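Budget check - bin picking cell, first one for us

gearlash42
Posted August 16, 2025
OK so boss finally said yes to a picking cell, sort of. I get to put a number in for October and if the number is dumb we don't get asked again. Small returns shop, mixed junk, no two totes alike. Quote from Vornari came back at 321 a day to rent the arm and controller, or buy outright, price "on request" which I hate. Prereck does a package with vision thrown in. Anyone run either? Need to know what I'm forgetting.

tote_rat
You're forgetting the gripper. Everybody prices the arm. Then suction vs fingers, hoses, fittings, a compressor that isn't from somebody's garage.

gearlash42
Compressor is on the list. Spare cups are not, adding now.

Miller_lite_duty
Don't rent. We rented "for a month" and it was five before the thing picked anything without somebody standing next to it. Would of paid for a used one by then.

palletjak
Disagree, rent first. If your stuff is all different you have no idea what payload or reach you need. We bought too small, sold it at a loss, bought again. Renting would have hurt less.

Miller_lite_duty
That's a sizing problem. Measure your totes and weigh your heaviest item. Free.

palletjak
Weighed ours. Heaviest item was fine. Heaviest item plus gripper plus cable bundle at full stretch was not fine. Sales guy did the math without the cables lol

north_dock
Cables are the line I'd double. Our bin station runs a KUKA, cables looped out past the wrist, and the bin is clamped down so it stays put. Clamps were the cheapest thing on the whole order and got left off the first PO, so two guys drove to the hardware store. Shiny plastic packaging is its own headache, budget test time for that by itself.

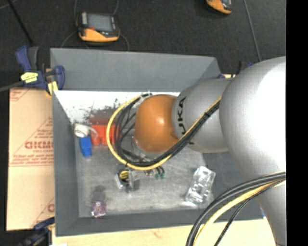 gearlash42
Do I need to budget a spare cable set up front, or can it wait till year two?

north_dock
Up front. Lead time on ours was 19 working days and the cell sat the whole time, cost way more than the cables did.

gearlash42
ok that's going in. 19 days, wow

siloswitch
Which vendor was that, if you can say?

north_dock
Jukach. Parts were good when they came. Shipping dept, not so much.

siloswitch
Funny, we've had the opposite with Jukach, stuff shows up early and the crimps are bad. Siliņa is slower to answer email but I've never sent anything back.

tote_rat
Siliņa won't talk to you under a minimum order tho. Was 421 last I checked, might of changed.

gearlash42
421 I can hit with cables and cups alone. Good to know.

Miller_lite_duty
Still say buy used. Get the hours off the controller before you pay anything, and ask for the backup files. And get a second teach pendant if the seller has one. Drop your only one and you're done for the week.

palletjak
Second pendant on a first cell is gold plating. Spend it on integrator hours.

Miller_lite_duty
Spoken like somebody who never dropped one

palletjak
Dropped plenty. They bounce.

gearlash42
Pendant goes in the "nice to have" column, you can both be mad.

So far: arm (rent, 2 months, with option to buy if Vornari will put it in writing), gripper, cups, cable set + spare, clamps, compressor, test time for the shiny bags. Missing?

siloswitch
Guarding. Floor scanner or fence, pick one and get it quoted now. Ours was roughly a quarter of the total and it was not on anybody's sheet. Also the risk assessment, which is paid hours no matter who does it.

tote_rat
+1. And training. Send whoever is on second shift, not just your day guy.

north_dock
Ask Vornari if the rental days start at delivery or at power on. Ours started at delivery and the crate sat in recieving.

gearlash42
Asking Monday. Will post the answer when I get it. Guarding was NOT on the sheet so thanks, number just got uglier.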